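Gripper bake-off leaves the hard questions for later

By Fergus Halliday

Horkska says its new hand-held gripper will let ordinary people teach robot arms to do household chores. Its rival Lereo says much the same about its own. On Tuesday the two were put through a side-by-side trial run by Khoury, a small testing outfit that charges both companies the same fee and, to its credit, publishes the results whether they like them or not.

The idea behind these tools is simple enough. A person holds a gripper in each hand, does a job such as picking up a book or folding a towel, and the recording is used later to train a robot arm. The arm itself doesn't have to be anywhere near the job. That is cheaper than having someone steer a real arm by remote control, and it explains why investors have taken such a liking to it.

Whether the recordings are any good is another matter. Khoury's test lead, Khanyisile Pretorius, had 18 people try both grippers, most of whom had never held one. Between them they made 451 recordings of the same 4 tasks. Her team then checked how many could be used without somebody going in and fixing the tracking by hand. 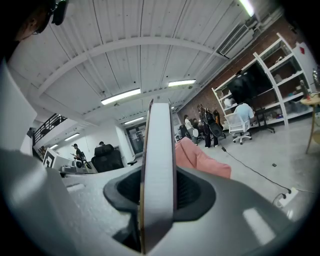 What was the trial meant to find out?

It was meant to show which gripper gives more usable recordings when the person holding it has had little training, and how much cleaning up those recordings need before they can be used on an arm.

Horkska came out ahead on comfort. Its trigger takes less squeeze and people complained less about sore thumbs by mid-afternoon. Lereo did better at holding its position estimate when a hand turned quickly or passed behind furniture. Neither result will shock anyone who has used the earlier models, and neither company got the clear win its marketing people were after.

Thin, stiff objects gave both of them grief. A book will pivot if it's pinched near a corner, and a person corrects for that without thinking, with a small roll of the wrist. Pretorius said the corrections turned up in the data as jitter, and the smoothing software on both systems tended to rub them out. An arm trained on the smoothed version would be learning a motion that no one made.

Orhun Öztürkmen of Horkska called that "a software issue, and a solvable one". He said an update was due in November. Asked whether the update had been tested on an arm, he said it had been tested in simulation.
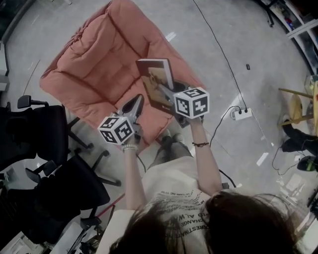
A tester holds a book in the right-hand gripper during the two-handed task.

The bigger gap is one the trial wasn't set up to fill. Nothing recorded on Tuesday has been played back on a real arm, so there is no telling yet if the tidier recordings make for a more capable robot. Salim Shemweta, who buys automation gear for the warehouse operator Ovomari, sat in for most of the day and was not ready to spend.

"I've been shown lovely recordings for two years," he said. "I'd like to be shown an arm putting a book on a shelf, and then doing it again after lunch with the blinds open."

Lereo's Onni Manninen argued that buyers were asking for too much too soon. He said a library of good hand movements would keep its value whatever arm came along to use it. That may be so, although it assumes the next arm will have fingers shaped like the ones used to make the recordings. Horkska's and Lereo's already differ enough that Khoury had to score them on separate sheets.

Price didn't come into the scoring at all. Both companies quote by the project and neither would give a figure for a single pair, which makes "cheaper" a hard claim to check.

Khoury plans to run playback tests on two arms once both companies agree on the models. They hadn't agreed by the time the grippers went back in their cases.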